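Bench notes, June
leave-in cream, batch 3 onward

Started 8.40. Scale drifting again so re-zeroed twice before weighing anything. Tipene Sheehan has the good scale over in the soap room until the bars are done, fair enough.

Aim today: get the leave-in to stop separating at the neck of the bottle. Batch 2 looked fine for nine days then a thin watery line on top, maybe 3 mm. Shook back in but came out again overnight. Can't send that to anyone.

Batch 3
Water phase 754 g incl. glycerine. Oil phase as batch 2 but swapped a third of the coconut for the lighter ester from Asell. Both phases to 75, held 20 min. Poured oil into water, stick blender in short bursts, then the paddle down to 40. Preservative in at 38, fragrance at 36 (used the old neroli, smells a bit flat, need to open the new one).

pH 5.1 before adjusting. Left it.

Thicker than I expected. Drops off the spatula in a lump, doesn't run. Nice slip between the fingers though, and no white cast on the dark hair swatch, batch 2 left a fair bit.

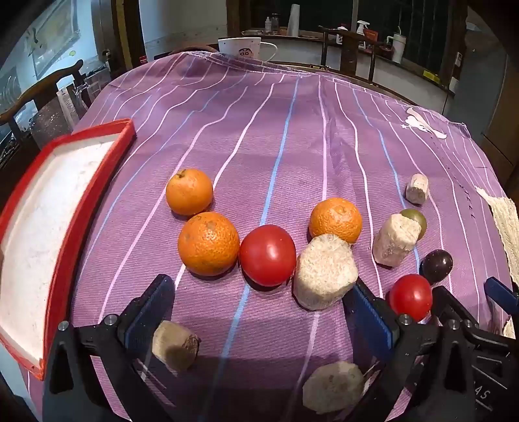 Batch 4 is the same again with the emulsifier up half a percent and the blender time cut in half. My guess is I've been over-working it. Baxter stick blender gets hot at the collar after four minutes so I stopped at two and waited, wich probably muddies the comparison. Note it anyway.

Poured both at 11.15 into the 134 mL test bottles, three of each. One set on the shelf, one set in the warm cupboard at 40, one set fridge/bench/fridge swapping morning and night. Labels are pencil on tape becuase the marker came off in the heat last time and I spent an hour guessing which was which.

Swatches
Six tresses, washed in the plain shampoo, no conditioner, towelled to damp. 0.5 g cream on each treated one, combed through 10 strokes. Two left bare.

Bare: puffed out by the time they were dry, no surprise.
Batch 3: flattest of the lot. Bit heavy at the ends. Would be too much on fine hair.
Batch 4: softer, slight lift at the root end, colour looks brighter under the lamp. Comb went through without catching. Preferred.
Humidity box after lunch, two hours. Batch 4 held better than 3, which I can't explain. Repeat before believing it.

Tipene sniffed both blind and picked 4. Also said the neroli smells like a dentist's. Opened the new one, he's right.

Costing, rough
At 500 bottles the ester is the expensive bit, more than the bottle and pump together. At 2,000 Asell drop to their next price and it's bearable. Could halve the ester and use a bit of sunflower but then rancidity, and then an antioxidant, and round we go. Park it.

Pumps: the Dotollell ones (Dollotell, sorry) spit with anything this thick. First stroke fine, second goes sideways up the wrist. Zotesach sent two disc caps to try and both work, slower but clean. Colour of the cap is awful. Ask if they do a plain grey.

To do
1. Check all nine, no, all SIX bottles at 4.30 and again first thing. Fridge ones are on the lower shelf behind the yeast.
2. Centrifuge a bit of each if the spinner is free. 30 min, same tubes as last time.
3. Order more pH strips, the narrow range ones. The wide ones are useless for this. 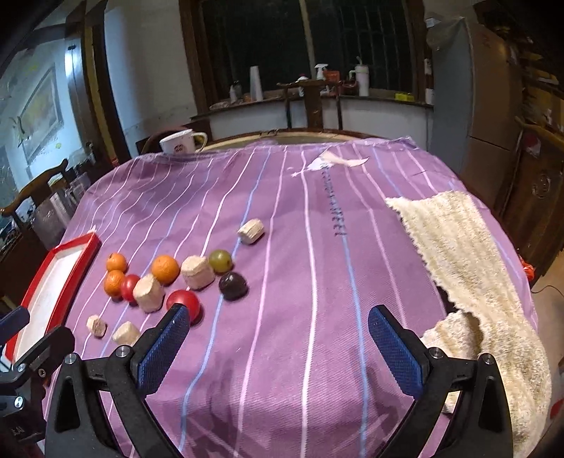

4. Repeat humidity box with fresh tresses, batch 4 against batch 2. Write the dial setting down this time.
5. Email Asell re lead time. Last order sat at the depot for ages.
6. New neroli, half the dose, small trial only.

4.30 check
Shelf: both fine. Warm: 3 has a slight sheen on top, not sure if oil or just how it set. 4 fine. Swapping set still in the fridge, too cold to judge, lifted the caps and put them back.

Spinner not free. Tomorrow.

pH again on the leftovers, 5.1 and 5.2. Happy with that. Beakers soaking, kettle of hot water through the paddle, the grease behind the blade needs a brush and we haven't got one that fits. Someone buy a bottle brush.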